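Progress report to the Larano fund, 2023-01-30
Prepared by Iresha Jayasinghe, Plevow clothing reuse scheme

You asked for a plain account of the second quarter, so I have left out the quotes from happy donors. The short version is that we collect plenty of clothes and I am still not convinced we reuse enough of them.

## Collections

We took in 846 bags against a target of 800. I would not read much into that. The January clear-out accounts for a good part of it, and a bag can hold anything from three coats to a single duvet cover. I would prefer to report by weight, but the scales at the Korex unit have been out of use for most of the quarter – the landlord says a replacement is on order, as he did in the autumn.

## What happened to the clothes

Of those bags, 184 went out again as wearable items through our 4 partner shops. The rest are waiting, or went for rags. The original bid promised that half of everything would be worn again. I did not write that figure and I can find no working behind it. Please treat it as a hope until we have a full year of records.

## Costs

Van hire is over budget by 30 per cent. Fuel explains some of this. The rest is poor route planning on our side, which we can fix without new money. The storage heaters have also cost more than we allowed for.

## Sorting and grading

T-shirts are the hardest thing to grade. A plain red one can look fine folded and turn out to be stretched at the neck once it is opened out flat. Two people grading the same pile still disagree too often, and the new grading sheet has made little difference so far.

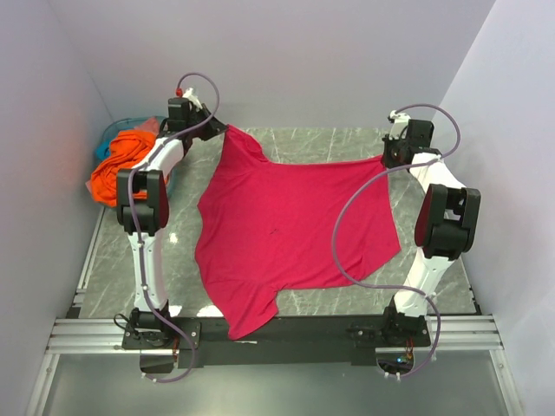
## Before the next report

- Working scales, or a written date for them
- Shop returns counted monthly by the same person
- A revised reuse target, to reach you by the end of March

I am not asking for the third payment early. I would like to discuss the target before it is released.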